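The Clickable Castle

I'd been told the software was easy. Tijani, it was called, and you put your picture in at one end and dragged little glowing buttons on to it, and then the children clicked the buttons and learned things. That was the whole idea. My lot were doing castles, so I had a castle.

It wasn't even a real castle, if I'm strict about it. I'd drawn it myself one wet August with the good pens, a great long panorama with a moat and a chapel and a kitchen full of geese, and scanned it in strips at the library. By the time I'd stitched the strips together there was a seam down the middle of the gatehouse, so I put a button over that and made it say Portcullis.

I was rather pleased with the portcullis. You clicked it and you got me, recorded in the airing cupboard for the sound, doing a rattling chain with my house keys. After that I couldn't stop. I did the well (a bucket of water and a lot of echo). I did the geese, which took most of an evening and upset the dog next door. I did a guard with a cold. The free account let you have 70 buttons on one picture and I remember thinking, who on earth would need 70? By half past nine that night I'd used the lot and was deleting a candle to make room for a bishop.

Then I found the bit called Paths. Paths was where you told a button what to do next, so that clicking the stable, say, might open the hayloft, and the hayloft might open the tower. You drew a line from one to the other with your finger. It's a lovely feeling, drawing those lines! I drew them all over. I drew one from the chapel to the dungeon because I thought it would be a nice surprise, and one from the dungeon to the kitchen, and I suppose at some point I must have drawn one from the kitchen back to the chapel, though I'd have sworn in court that I hadn't.

I sent the link out to the class at bedtime, all their parents' tablets and the school ones too, and went up feeling like Walt Disney.

In the morning there were messages. The first one only said, is it meant to do this. The second said they'd been in the dungeon since breakfast. I sat on the edge of the bath and opened it on my phone and clicked the chapel, and down I went, drip drip drip, my own voice saying "Mind your head", and then the geese, and then a bell, and there I was in the chapel again with nowhere to go but down. There was no back button. I'd deleted it to make room for the bishop.

You'd think I could just have pulled the thing offline, and I did try. The Tijani page had a switch marked Live and I slid it across and it slid itself back. I tried it with my thumb, then with the other thumb. I made toast. I tried it again with buttery fingers, which made it worse, and had to go and find something to wipe the screen.
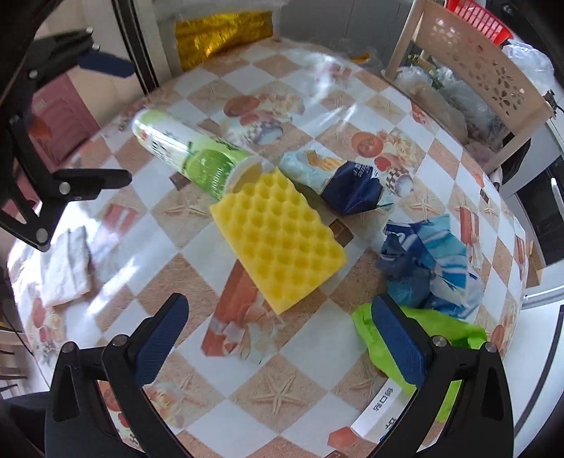 Well, have you looked at who's actually in there, came the reply from the help desk, when at last I'd got through to them, because we're showing rather a lot of people in your chapel. It came up in a little grey box at the corner of the screen with Lolteck written over it.

I said there couldn't be a lot of people, there were only the children in my class, and a few of them never did their homework.

The grey box thought for a bit, three dots going up and down. Then it said 2000.

I typed that it must be a mistake. It said it didn't think so. Somebody's big sister had shared the link, and then somebody's big sister's friends had, and at four that morning it had been put up on a page of things to try if you can't sleep. People were going round and round, it said. Dungeon, geese, bell. Some of them had done it around 1000 times. Nobody had complained except the two parents, and would I like it taken down?

I didn't answer straight away. I went back to the castle and had another go round, properly this time, with the headphones in. Mind your head. The drip, which was only our kitchen tap, but slowed down it did sound like somewhere very deep. The geese were better than I remembered. And when I came up into the chapel I saw that I'd left one thing in the corner that I'd forgotten drawing at all – a small window, open, with a bit of blue in it and no button on it.

I asked Lolteck if I could swap one for another. They said I could if I was quick, as they'd be doing an update at noon. So I took out the bishop. I was sorry about him, he'd had a good voice. I put the spare button on the window, and then I got the stepladder and held my phone out of the bathroom skylight and recorded whatever was going on out there. A van reversing, mostly. A blackbird. Next door's dog, still cross about the geese.

I drew the line from the window to the front gate, checked it 2 more times, and pressed save.

For a while the number in the grey box stayed where it was. I ate the toast. Then it went down by one.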